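Caring for Wooden Chopsticks and Utensils in Shared Kitchens
Plirden Community Kitchens - Member Guidance
Last revised 2024-12-08

Wooden utensils remain in service for many years when they are washed and dried correctly. The following procedure applies to all member kitchens, including Dullow and Marsden, and covers chopsticks, spoons, spatulas and rice paddles. It does not cover cutting boards, which are addressed in separate guidance.

Before you begin

You will need mild dish detergent, a soft brush, two clean tea towels, a drying rack and food-grade mineral oil. Steel wool and scouring powders must not be used on wood. Lacquered or painted pieces should be washed by hand but never oiled.

Washing

1. Scrape off food residue promptly after the meal. Starches such as rice harden quickly and are difficult to remove from the grain.
2. Wash each piece in warm, soapy water, working the brush along the grain. Give particular attention to the tips of chopsticks.
3. Rinse under running water. Do not leave wood to soak, and do not place it in the dishwasher. Heat and prolonged moisture cause splitting and raise the grain.
4. Inspect each piece as it is rinsed. Discard any that are cracked, splintered or discoloured at the tip.

Drying

Towel each piece and stand it upright in the rack, handle end down, leaving space for air to circulate. Utensils should be left for up to 13 hours before they are put away. Kitchens in humid locations may wish to run a fan overnight.

Oiling

Unfinished wood should be oiled when it begins to look pale or feel rough. Apply a thin coat with a cloth, leave it for 40 minutes, then wipe away the excess. New pieces benefit from 2 coats before first use. Lay used cloths flat to dry before disposal.

Sorting and storage

Chopsticks may be gathered in a wide bowl for sorting. Match pairs by length and taper, and set aside any without a partner for use as stirrers or plant stakes.

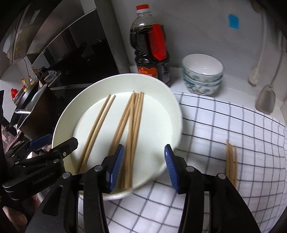
Wooden chopsticks in a large white bowl.

Matched pairs should be stored in an open container or a ventilated drawer. Sealed plastic boxes are not recommended - trapped moisture encourages mould. Containers should be emptied and wiped out whenever the drawer is cleaned.

Replacement stock is ordered each February. Requests should be directed to Stuart Catterall at the Dullow kitchen, or to Wayne Birkett for Marsden.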